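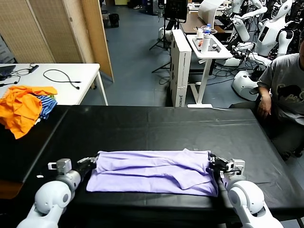 *Figure 1. The folding station with two arms. The grippers are at the two far corners of the cloth.*

## 1. Background of the project

Our group studied how automation changes the daily work in a textile rental service. The partner company is Haltico, which washes and folds cloths and towels for restaurants and small hotels. Haltico has its laundry in Naltelley and employs 36 people there. On a normal day they fold 3000 pieces, almost all of them by hand.

The company asked our department to test if two robot arms can take over a part of the folding. The technical part is described in the report of the other group. Our task was the people: what they do today, what they will do if a station like this one comes to the laundry, and what they think about it.

## 2. How we collected the information

We visited the laundry in February and watched the folding tables during the morning shift, which starts at 6:00. Then we interviewed 20 workers in the break room. Each interview took less than half an hour. Two of the workers preferred to answer in writing, because of the noise of the dryers.

After this we spent time at the test station in the lab and wrote down every action that a human has to do there. We call these actions "support work." The list was longer than we expected.

## 3. Support work at the station

A folding arm needs a piece which is already separated from the others. In the laundry the cloths come out of the dryer in one big knot, and somebody must pull them apart before any folding can begin. The Gerine software, which plans the movements of the arms, also has to know the type of cloth. At present the operator selects it from a menu. 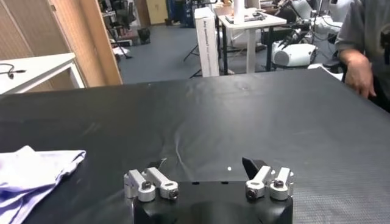

Other support work is to stop the station when the cloth is twisted, to lay the cloth again, and to check the finished pile. A worker with long experience does the last one by touch, without looking. We did not find a good way to write this skill in our table, so it is only in the comments (see Appendix B).

In our plan for the laundry, one operator takes care of two stations. We assumed 90 seconds for one large cloth. This is slower than a trained person, and the supervisor told us so directly.

## 4. What the workers said

Most of the workers did not speak first about losing the job. They spoke about their shoulders and wrists, and about standing. Several would be glad to give away the large tablecloths, but wanted to keep the napkins, because at the napkin table it is possible to talk with the others.

The main worry was about who becomes the operator. The Hamdan sorting line was installed before our project, and at that time only the younger workers got the training. The older ones still remember it. One woman said: "I can learn a screen. They only have to ask me."

## 5. Recommendations

- Offer the operator training to all folding staff, during paid hours.
- Change the operator every two hours, so that the same person does not only watch and correct.
- Leave the napkin table as it is in the first year.
- Count the support work as working time in the comparison of costs. In the first calculation of the company it was missing.

We could not interview the night shift, and their answers may be different. The questions are in Appendix A, and the company has agreed that the next group can use them again.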